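Call for Participants: Household Storage and Dishware Study, Tallusberg

Tallusberg Institute for Home Living

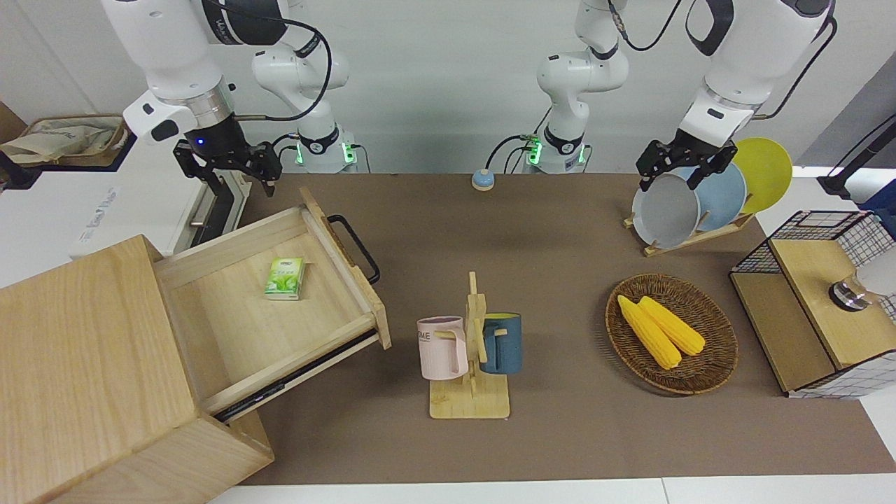 The Institute is seeking adult residents of Tallusberg to take part in a study of how people put away dishes and small household items. The study supports the design of the Tufa line of wooden kitchen storage, which is being developed with our partner, Emimen.

Participants will attend two sessions in the Institute's test kitchen. Each session lasts 90 minutes. Tasks include placing plates in a dish rack, hanging mugs on a mug tree, and storing small items in a cabinet drawer. Participants will then complete a short written questionnaire on reach, handle comfort, and the order in which they prefer to work.

Eligibility

Applicants must be 18 years of age or older and must be able to stand at a table for 20 minutes at a time. Left-handed applicants are especially encouraged to apply. Employees of Emimen and members of their households are not eligible. No experience in kitchen work or product testing is required.

Compensation

Participants receive $400 upon completion of both sessions. Partial payment is not available for a single session. Parking is free of charge.

How to apply

Application forms are available at the front desk, Room 653, between 9:00 a.m. and 4:00 p.m. Completed forms must be received before the end of December. Selected applicants will be notified by mail and asked to sign a consent form before the first session.

Questions about eligibility should be directed to Kourosh Sadeghi, Study Coordinator. Questions about payment should be directed to Tormod Holmgren, Participant Services.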